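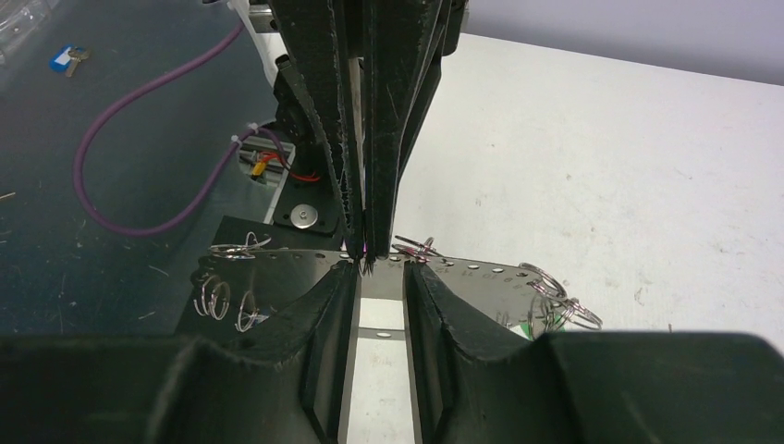

Split rings on perforated strip: which hole spacing?

tavholm_bench
I keep spare split rings threaded through a length of flat perforated metal strip, several to a strip, and hang the strip in the key cupboard. Stock is 200 rings. They bunch up at the end and interlock. Would wider hole spacing help, or should I skip holes on the strip I have?

Khải Trương
Skip holes. Spacing on most strip is far tighter than the outside diameter of a keyring, so rings in neighbouring holes will always overlap. I leave 3 empty holes between rings and they hang separately.

sullico
Disagree with using strip at all. A punched hole usually has a burr on one face. Drag a plated ring round it often enough and the plating goes. Use a closed loop of wire.

Khải Trương
Then deburr it. Countersink bit turned by hand, both faces. A wire loop puts every ring in one heap, and the question was how to avoid a heap.

tavholm_bench
Mine has numerals stamped along one half. Do those relate to hole pitch?

Gunther Rothe
Could be a part number, could be a length scale. Measure between the centres of the first and eleventh holes and divide by ten. Don't trust the stamping until the two agree.

Also check the coil of the ring against the hole. Both turns have to pass through and still swing. If they bind, the ring sticks out sideways and catches its neighbour, and no amount of skipping will cure that.

sullico
Still a lot of work to store keyrings. Opening each one to get it on and again to get it off fatigues the coil.

Gunther Rothe
Twice is nothing for a decent ring. I had a box of 3000 from Killuris and the ones that stayed sprung open were soft from new.

tavholm_bench
Measured. The rings swing freely, so binding is ruled out. Will deburr and try every fourth hole.

Khải Trương
That matches mine. Put a bolt through each end hole so nothing slides off the hook.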